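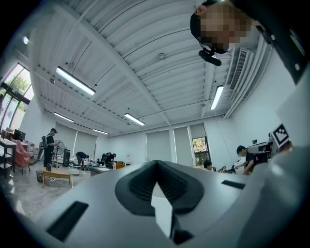 The Workroom at Flodis

Flodis is a former packing shed on the Ansari estate, and the workroom takes up most of the upper floor. We took it on in May and have been using it since for assembly, repairs and general bench work. People who are thinking of renting a desk often ask what the place is like once the equipment is in, so we have put some notes on one page. The floor plan and the price list are on separate pages.

The room is let as a single open space of 265 square metres. There are no internal walls apart from the store cupboard by the stairs and the small kitchen behind it. The Ansari estate office looks after the roof, the outside walls and the stairs, and we look after everything inside.

The ceiling

The first question we had to settle was whether to put in a suspended ceiling. The quote from Faltik included one, with square tiles and recessed light panels, and it would have made the room a bit quieter. It would also have brought the ceiling down below the tops of the windows. We decided to leave the corrugated metal on show and paint it white. The beams and ductwork were painted at the same time. Painting took 13 working days, most of it from a tower scaffold, and came to 2180 pounds including materials.

The sound is a little hard when the room is busy. We have not found it a problem for bench work, but if you need to make a lot of phone calls it is better to use the kitchen or the landing.

Lighting

The strip lights are on 3 circuits, switched from the panel at the top of the stairs. The window side can be left off on bright mornings. Please do not switch off the back circuit while anyone is still working there, as the far end gets dark quickly in the afternoon.
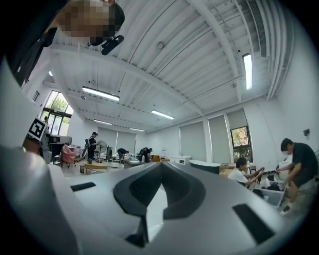
Ceiling services were the slowest part of the job. The old pipework had been added to over the years and nobody had a drawing of it, so the electricians traced each run before anything was moved. The unused lengths came out and the rest was refixed. What remains is on the surface and easy to get at, with the thin conduits and pipes running along the length of the ceiling and one wide white beam crossing it. The long slatted grille on the right belongs to the ventilation. It needs to be kept clear, so please do not hang anything from it or stand tall shelving up against it.

Windows and daylight

The windows have black frames and look out on trees. They give good light for most of the day, and in summer the leaves keep off some of the glare. In winter the sun is lower and comes further into the room. Anyone with a screen may want to turn the desk side-on to the glass. There are gray roller blinds as well.

The windows are cleaned outside by the estate twice a year. Insides are up to us.

Furniture

Desks and tables are provided. Most of them are plain office pieces from Brokeo, bought second-hand as one lot, and the chairs are a mixture from several places. They do not match and we are not planning to change them. If you want to bring your own chair you are welcome to, but please put a label underneath it.

Low shelving can go under the windows as long as it stays below the sill. The table tops there tend to collect small items through the week, and they are cleared on the last afternoon of each month. Anything without a name on it goes into the box in the store cupboard.

Heating and air

The air conditioning both heats and cools. It is set to come on at 7.30 am and go off at 6 pm. The controller is beside the stairs door and can be overridden for two hours at a time. It goes back to the normal setting by itself. The filters are washed every quarter, and the unit is off for that morning.

Bins and floor

The small wastebaskets are for paper and light rubbish only. Offcuts, wire and packaging go downstairs to the yard bins. The floor is swept each evening, and it helps if bags and boxes are not left under the desks.

Visiting

The workroom can be seen by arrangement on most mornings. Come in through the yard entrance, past the Flodis sign, and ring the upper bell. There is parking along the estate wall but not in front of the loading door. The stairs are steep and there is no lift at present, so let us know beforehand if that will be difficult and we will meet you in the estate office on the ground floor.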